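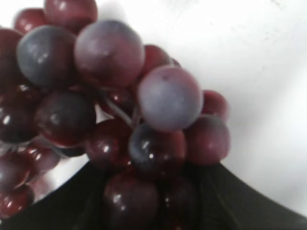
Lost to Védís again last night, 102 points down on the ladder, which puts me at 2381 and her in the sort of mood where she offers coaching. She plays the grappler in Vostum and has one idea. It works. I have eleven ideas and keep dropping the inputs on all of them. Ate dark red grapes between sets, the kind with a frosty bloom on the skins, and she blamed my sticky buttons before I could.

Halldóra wants both of us in the Evcombe bracket in December. Entry is 75 and you bring your own controller. I said I'd think about it – meaning I'd already paid.

Practice until eleven, mostly blocking. Dinner was an apple.
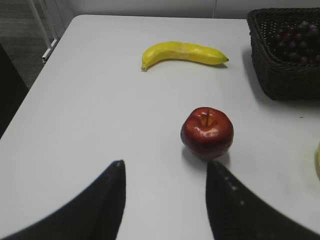

Things to fix before Evcombe
Stop jumping. Learn the second throw escape. Ask Halldóra if my old stick is legal, and don't tell Védís I asked.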